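The Shirt That Wants to Be Kept

Sometime last September a label called Plornow began promising that its shirts would last 300 washes. The number is sewn into the collar, on a small tab, where the size used to be. I bought one. It cost $198, and the tab scratches.

Durability is the selling point of the moment in clothing. Five years ago every brand wanted to tell you what its cotton had been before it was cotton. Now they want to tell you how long you'll own it. Wirnholm offers a "lifetime" sweater, and if you read down far enough you find that the lifetime in question is the sweater's. Canpolat will repair any seam for free, provided you mail the garment to them and pay for the postage both ways.

I asked Plornow what happens at wash 301. A very pleasant reply told me the figure was "an expression of confidence." I asked who had done the washing. A lab, they said. Which lab, at what temperature, with what else in the drum? I'm still waiting on that one.

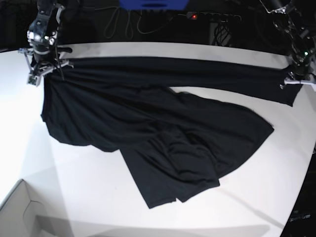 Kevser Eren has run an alterations shop for most of her adult life and has little patience for any of this. Shirts come to her with the same complaints they always had, she told me: collars, cuffs, the elbow, the underarm. "The cloth is usually fine," she said. "People wear out the edges, and then they throw out the middle." She turns a collar for $40. Very few customers ask for it, and the ones who do tend to bring in shirts they paid less for than the repair.

That last part bothers me, as it should bother anyone selling the idea that a higher price buys a longer life. Bülent Ekinci, who used to buy fabric for a department store and now mostly complains about it, thinks the link between the two broke years ago. Good yarn costs a bit more. Good stitching costs a bit more. The rest of the price tag, in his view, is rent and photography.

Then there is Likero, an app that asks you to log each time you wear something. It works out the cost per wear and shows it in green when you're doing well. I kept it up for six weeks. My best performer was a gray T-shirt from a charity run. The Plornow shirt stayed red the whole time, and I noticed I had started wearing it on days I didn't want to, just to bring the number down.

The app's makers say a survey of 1,706 users found that most felt "more connected" to their closets. Maybe they did. I'd have liked to know whether they bought fewer clothes, and the survey didn't ask.

I have cut the tab out of the collar. It left a small hole.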